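How to Set Up a Small Image Classification Test

Before you compare two or more classifiers, you need a test that treats them all the same way. The steps below are the ones we use for the Lundmont token sets, but they work for stamps, buttons, leaves or any other group of small objects.

1. Fix the list of classes

Write the class names in a plain text file, one per line, and do not change it once labeling has begun. If two classes can't be told apart by a person looking at the picture at full size, merge them. Add one extra class called "unknown" for items that belong to none of the others.

2. Split by object, not by picture

Most objects are photographed more than once. Give every object an ID and put all of its pictures in the same part of the split. If the front view of a token is in the training set and a second front view is in the test set, the scores will be too high. We keep 60 pictures per class for training and 30 for testing. Rare classes can go lower, but write down which ones did.
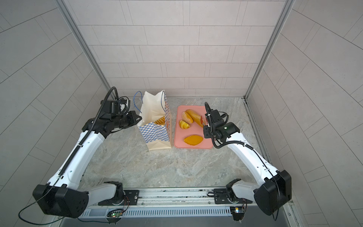 3. Label twice

Have two people label the test pictures without seeing each other's answers. Save both files. In the Tornon set they disagreed on 23 pictures, nearly all of them worn pieces. Rosine Tessier settled those by going back to the objects themselves. If the object is no longer at hand, drop the picture from the test set.

Labelers need a short written guide. Put one typical picture of each class in it, then add the difficult ones, with a line on what to look at. Outline and color alone can mislead: the glossy yellow piece of food on the pink tray, lumpy and creased across its width, could go down as roasted pepper or as glazed pastry. A guide should say which features decide the matter and when to use "unknown" — otherwise each labeler makes up a private rule.

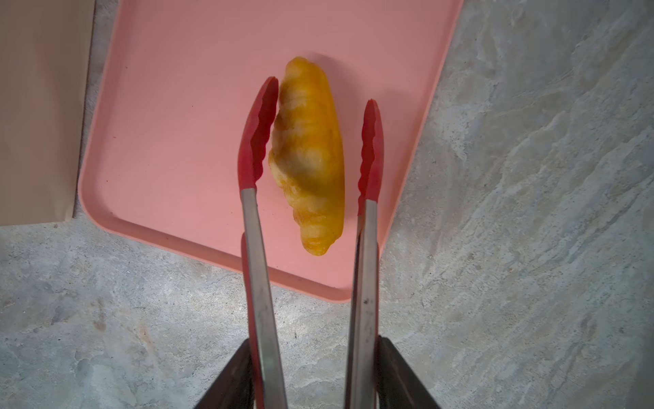
4. Choose the score before the first run

Plain accuracy is fine when the classes are of similar size. When they are not, work out the accuracy for each class and take the mean. Decide how "unknown" counts. In the Ferraro test a wrong class costs one point, "unknown" costs nothing, and a correct class earns one. A creased yellow lump on a tray shows why an abstaining answer should be allowed.

5. Run and record

Run each program on the same machine with the same 100 warm-up pictures. Keep the raw output, one line per picture, with the file name and the predicted class. Do not keep only the totals. Store the output next to the class list and both label files, and make the folder read-only.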